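# Comparing Two Grippers for Bin Picking

Project report, Batitz lab course, July

## 1. Task

The assignment was to compare two grippers on the same robot arm, picking loose objects out of a metal bin. The lab already owned both. The first is the Fitell, a two-finger parallel gripper with rubber pads. The second is the Stolluretti, a single suction cup on a spring-loaded stem with its own small vacuum pump. We were asked to find out which one the lab should leave mounted for the next course and to write down what had to be changed in the setup for each.

We did not compare arms or cameras. The arm, the camera and the bin stayed the same for both grippers.

## 2. Setup

The bin is a deep metal box with sloping sides, set on a wooden table in front of the arm. In the first week it slid a few millimeters whenever the gripper touched a wall, and this made the taught positions useless by the end of a run. We fixed it with spring clamps and put tape on the tabletop for reference. The bin position was then checked against the tape before every run.

The camera is fixed and does not move with the arm. A run starts with one picture of the bin, the software (Tiedemann, the version installed on the lab computer) proposes a grasp point, and the arm goes there from straight above. If the point is too close to a wall, the software skips it and takes the next one. After each pick the arm moves out of the camera's view and a new picture is taken.

Cables gave us more work than we had planned for. With the Fitell, the signal cable caught on the bin rim twice when the wrist turned past its normal range. We moved the bundle and strapped it so that it makes a wide loop around the last joints. This takes up space over the bin, but it did not catch again.

## 3. Method

Each gripper was used for 3000 pick attempts. The object set had 17 objects, with some flat, some round and some boxy. Only part of the set was in the bin at one time. The objects were shuffled by hand after every full clear.

An attempt counted as successful if the object was lifted over the rim and held for 4 seconds. A drop before that counted as a failure, even if the object fell back in a better position. An attempt where the software found no grasp point was not counted and the objects were shuffled again.

We ran the Fitell first and the Stolluretti second. It would have been better to switch back and forth, but changing the gripper means taking off the cable straps and teaching the tool point again, and that costs most of an afternoon.

## 4. Results

The Fitell succeeded in 2488 of its 3000 attempts. Most failures were flat objects lying against the floor, where the fingers closed above the edge or pushed the object into a corner. Round objects were better than expected as long as they were not touching a wall. Blocks were rarely a problem.

The Stolluretti had fewer successful picks. It was clearly better on flat and smooth objects, including the ones the Fitell could not get under. It failed on anything with holes or raised parts, because the cup did not seal. In several cases it lifted the object and lost it when the arm sped up over the rim. Lowering the acceleration helped, but we kept the original setting for the counted attempts so that both grippers had the same motion.

The suction gripper also needed less room. It could reach into the corners, where the open fingers of the Fitell would have hit the wall.

## 5. Problems

- The metal floor of the bin reflects the ceiling lights. The software sometimes proposed a grasp point on a reflection. Turning off the row of lights nearest the table reduced this.
- The pads on the Fitell wore down and were replaced once, between two runs.
- The Stolluretti pump gets loud after a long run. We do not know if this affects the vacuum, as we had no gauge.
- Our log did not record which object was picked, only success or failure. The statements about object types come from handwritten notes and should be treated that way.

## 6. Recommendation

We recommend leaving the Fitell mounted. For a course with mostly flat parts, the Stolluretti would be the better choice, with lower acceleration. The next group should add the object name to the log before starting and check the cable loop with the wrist turned fully in both directions.

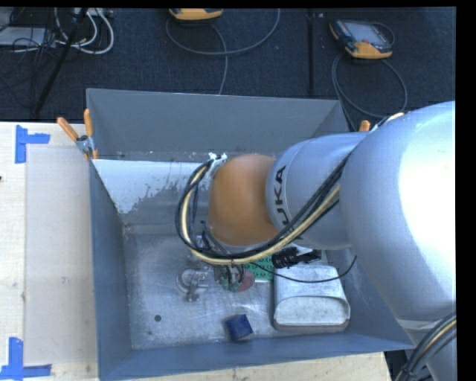 Figure 1. The arm over the clamped bin, with objects on the bin floor and the cable bundle looped around the wrist.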